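Budget for a second arm: hand or plain gripper?

Started by benchcrumb, 23 November 2018

benchcrumb
We have 3,000 left for the year and my boss wants it put toward a multi-finger hand for the breakfast line demo at Florkcombe. I want to spend it on spare fingertips and a decent table. Talk me out of it, or don't. Wrist view from the bench: 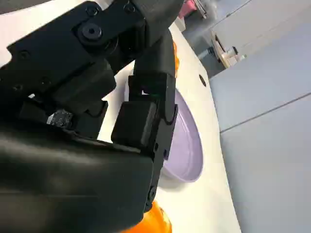 Reply #1
dowelpin
Don't buy the hand. We priced the Flastberg one last November and the quote left out the mounting bracket, the cable and the support plan. Ask for all of it in writing before anybody says yes.

Reply #2
ovenmitt_ray
Disagree with dowelpin. A two-jaw gripper is fine for boxes. Try it on pastry and you'll spend your savings on custom pads. What are you picking up besides plates?

Reply #3
benchcrumb
Bread, mostly. Plates and a cup are on the list too. The Wainwright rep says their hand handles "all common foods," which tells me nothing. How many rolls before something wears out? He didn't have a number.

Reply #4
ovenmitt_ray
They never do. But think about what a hand can get you. Three contact points on a twisted roll is a grip I'd have trouble getting from flat jaws.

Reply #5
dowelpin
One grip. Call me when it's done 33 in a row and you've measured how many got squashed. Also, who cleans butter out of those knuckles? Put the hours in the budget. Ours took longer to wipe down than to run.

Reply #6
benchcrumb
Cleaning isn't in the budget anywhere. Good catch. Here's a roll from the same setup, and yes, the top is pressed in a little where the fingertip sits.
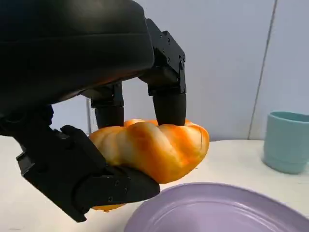 Reply #7
tallow
Has anyone asked Brekirport about renting? They quoted us by the month, and you can send it back if the demo flops. I don't love their contract (read the part on damage) but it beats owning a hand you use 2 days a year.

Reply #8
ovenmitt_ray
Renting means relearning your setup each time. I'd still buy.

Reply #9
dowelpin
With his money, sure.

Reply #10
benchcrumb
I'll get the rental quote and ask Wainwright for wear figures and a price on 4 spare fingertips. If they can't answer, the table wins.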